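Cimix의 옷 개기 키트 'Jikar'는 지난 2월 시험 판매를 시작했다. 개발을 맡은 Myroslav Panasiuk를 만나 가장 먼저 물은 것은 바지였다.

"수건은 쉽습니다. 셔츠도 어느 정도 됩니다. 문의가 제일 많이 오는 건 바지예요."

그는 검은색 바지가 특히 까다롭다고 했다. 주름과 솔기가 잘 드러나지 않아 어디가 겉이고 어디가 접힌 부분인지 구분하기 어렵다는 것이다. "한쪽 다리가 펴져 있어도 다른 쪽이 말려 있으면 먼저 그걸 풀어야 합니다. 밑단이 뒤집혀 있으면 단계가 하나 더 늘고요."
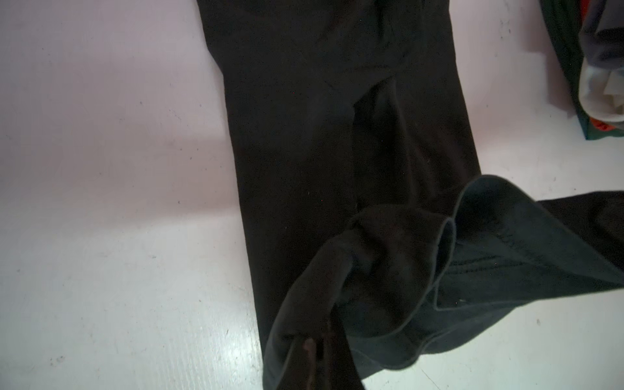 바지 한 벌을 개는 데 걸리는 시간은 현재 평균 76초다. 지난 버전은 103초였다. Panasiuk는 줄어든 시간의 대부분이 밑단을 찾는 과정에서 나왔다고 설명했다. 학습에는 의류 459벌을 썼고, 바닥에 펼쳐 놓은 상태와 뭉쳐 놓은 상태를 모두 포함했다.

가격은 2377유로이며 팔은 별도다. 비싸다는 의견에 대해 그는 "가정용으로 권하지는 않습니다. 세탁소나 연구실에서 쓰는 걸 생각하고 만들었어요"라고 답했다. 기존에 Kandby 팔을 쓰던 곳은 손목 부품만 바꾸면 된다.

양말은 아직 지원하지 않는다. 다음 업데이트에도 들어가지 않을 예정이다.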